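Tolden Social Club: the summer supper

Tickets for the midsummer supper are on sale behind the bar, and we have 70 of them. Last year we sold 175 for the same room, and several people ate their trifle on the stairs.

The hall dates from 1930, as does much of its wiring, so please leave your slow cookers at home. The Min Street bakery is doing the bread. Pudding remains a matter of private conscience, though three pavlovas would be plenty.

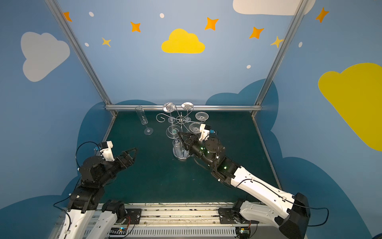

Glasses on their stand, June 2018.

Music is by the Ukov Trio, who have promised to finish by eleven and have been told which eleven. Parking at the Genon yard is free after six. Ignore the sign; it refers to lorries.

Anyone still holding a casserole dish from the winter supper may return it on the night without questions.

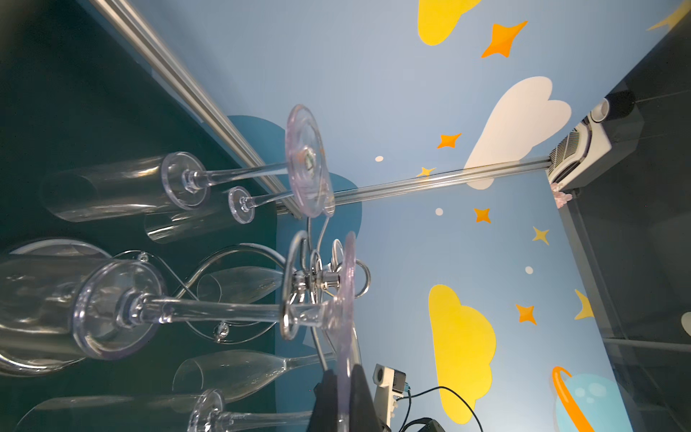 Raffle prizes wanted

Bath salts are well covered. Anything else, to the office by the Wednesday before.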